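3.2 Bench layout

The packing study used a single table with a green board laid flat as the work surface. Henex bottles were chosen as the test item: a yellow plastic body, a printed label and a clear cap. Bottles awaiting handling were stood in a row on the yellow strip along the left side of the board. The white table beyond it held the cardboard carton.

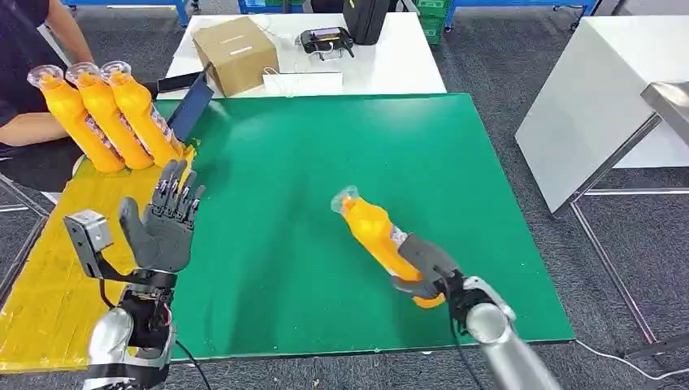
Figure 6. Bottles standing on the yellow strip; open-flapped carton on the table behind.

3.3 Orientation on the board

Two resting positions were compared. An upright bottle takes up little of the board but has a small base and a high centre of gravity. A bottle on its side is stable along its length and needs a wider clear area – the Clandia layout guide we worked from allows for neither case. For the horizontal position the necks were not required to point the same way.
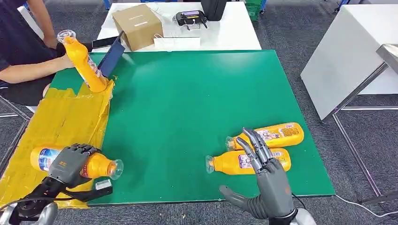

Figure 7. Three bottles on their sides, one on the taped area with its neck to the right, two with necks to the left.

The tape on the left was kept in place for all 15 layouts. Its surface is crinkled and uneven, so results from that side were logged separately under the Homura scheme.

3.4 Spacing

Labels were left on. Removing them would have changed the surface of the plastic, and the Venkataraman method assumes goods in retail condition.

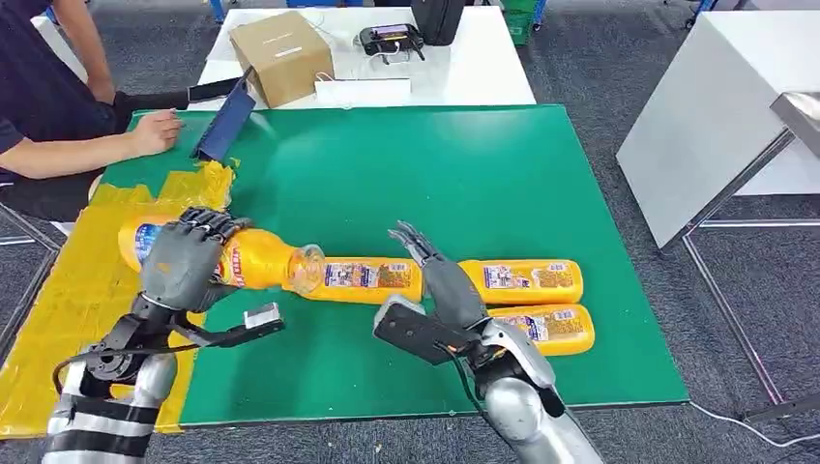
Gaps between neighbouring bottles were recorded in millimetres, cap to base or side to side, giving 414 entries in the spreadsheet. Entries with a bottle touching its neighbour were coloured grey and entered as zero. The raw table is in Appendix B.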